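Simulation Cell Inspection Checklist: Mobile Unit, Lounge Room Model
Site: Berge
Inspector: Rakiya Nwankwo
Reviewed by: Tonantzin Gallegos
Interval: every 200 operating hours

1. Controller start-up. Pass. Start-up completed without fault messages.

2. Emergency stop, physical console. Pass. Tested at both stations. The label at the second station is worn and should be replaced.

3. Virtual camera alignment. Pass with comment. The offset was corrected by 5 mm following the January update of the Gorkuvis software. The previous value has been kept in the log.

4. Room model, fixed items. Pass. The chair, floor lamp and white box are to be compared with the layout sheet before any route is released to the physical unit. The floor in front of the seating must remain clear in the model. 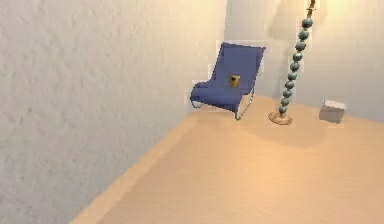 Item 4: room model, corner with blue chair and lamp.

5. Collision boundaries. Action required. The boundary for the lamp was drawn to the stem only. It must be extended to cover the full width of the round base. The chair runners are to be treated as solid down to floor level.

6. Small items. Comment. The yellow object on the chair is not entered on the layout sheet. Statell to confirm whether it is to be listed as a fixed item or a movable one.

7. Drive wheels and bumper, physical unit. Pass. Wheels cleaned. Bumper switch replaced with Drirkeo part; 10 test contacts recorded, all registered.

8. Battery and charging contacts. Pass. No corrosion found.

Routes remain restricted to half speed until item 5 is closed. Re-inspection: Tuesday, 17:00.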